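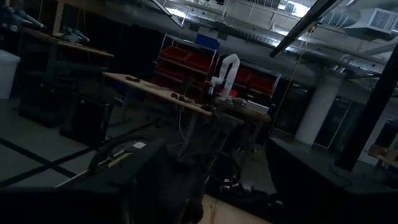
3.2 Storage and work surfaces in the shared workshop

The second site, Jarton, is a shared workshop used by several project groups over the year. Unlike the offices in Section 3.1, it has no assigned desks. Storage and work surfaces stand close together, and most items in use at any time are within a few steps of the place where they are kept. We chose it for this reason. At Bredow, the first site, people had to leave the room to fetch or return things, and we could not separate the effect of distance from the effect of labeling.

Figure 4. Part of the Jarton workshop, with a wooden tabletop in front of metal shelving that holds rows of red plastic bins. A blue bin sits on top of the shelving. Black tape lines cross on the gray floor at left.

Storage in the room falls into two types. The first is closed or semi-closed storage with a fixed position, which includes the bins and the cabinets. The second is what we call resting storage: any surface where an item is left between uses without having been assigned to it. Table ends, shelf tops, and the tops of cabinets and equipment all serve as resting storage. The distinction follows Ahn's earlier classification for teaching kitchens, with one change. Ahn treats the top of a shelving unit as part of the unit. We code it separately, as people in our interviews spoke of it as a different place ("up there") and used it for different things.

The red bins are the main fixed storage for small parts. Users told us that the color had no meaning when the bins were bought and that they came as one order. Over time, however, "in the reds" became the normal way to say that something had been put away. Containers of another color were understood as temporary or as belonging to one group, even where no rule said so. The blue bin in Figure 4 was described by one user as "stuff we haven't decided about." Two others gave different answers, and one did not know what it was for.

The tabletop is treated by everyone as common. It carries small items more often than large ones, and these tend to be left apart from each other and not gathered in one spot. In Figure 4, three small dark objects lie on the surface, one near the left end and two near the middle, while a flat white box rests at the far right end. This arrangement is close to what we recorded on most visits. The ends of the table collect things that are expected to stay, such as boxes, and the middle collects things that are expected to be picked up again soon. We return to this point in Section 4.3.

Floor markings were coded as well. The black tape lines form a crossing grid, and users disagreed about whether items could be stood inside it. Newer users kept clear of the lines. Those who had worked in the room for longer paid them little attention unless a group had asked for the area to be kept free.

3.3 Procedure

We visited Jarton between February and the end of the study period, and the last round of coding was completed on 18 July 2026. Each visit followed the same steps. The observer entered before the first group of the day, recorded every loose item on each coded surface, and noted the nearest fixed storage that could have held it. The same round was made again after the last group had left. Nothing was moved by the observer at any point, and users were told in advance that the study was not an inspection.

In total, 582 item placements were recorded over 15 visits. An item that stayed in the same position from one visit to the next was entered again, with a mark showing that it had not moved. Items smaller than a coin were left out, as were cables. Cables proved hard to code – a single one could pass over or hang from several surfaces – and we dropped them after the pilot at Pagano.

Coding was done by Hye-jin Ham and Ha-rang Ahn, first separately and then together. Most disagreements concerned whether an item was in use or at rest. Where a thing was fixed to a table or stood on its own base, it was coded as equipment and excluded from the placement count, although the space it took up was still measured. Where the two coders could not agree, the placement was marked as unclear and left out of the analysis in Section 4.

Short interviews were held with five regular users. They were asked to say where a given item would go at the end of the day and where they would look for it the next morning. The two answers were often different. One user said that tools belonged on the shelf but that he would check the table first, "the near side, then the corner." We did not ask users to explain these differences during the interview, as the pilot had shown that they then began to correct their first answer.

The Jitthorpe site, described next, was coded with the same sheet. Its tables are on wheels, and a position code based on the room could not be used there.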